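# Lavender bowls, finally

I have wanted these for ages!

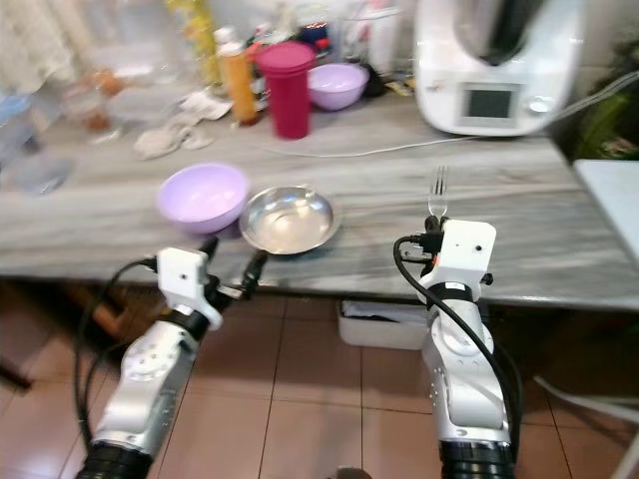 *Lavender and steel on the marble-pattern counter, plus one fork.*

Two lavender bowls, and I'm so happy with them. They came from Culari (the little shop in Stoltlow, open since October) and I love how the color sits next to my old stainless steel one. The magenta cup with the lid is from my friend Lenka Tóth, who knows I can't resist anything that bright.

The bowls are nice and deep, so soup stays put, and a big salad fits too. I paid 80 for the pair and would do it again tomorrow. Next up is finding a shelf for them – the paper towels need a proper spot too, they've been all over the counter!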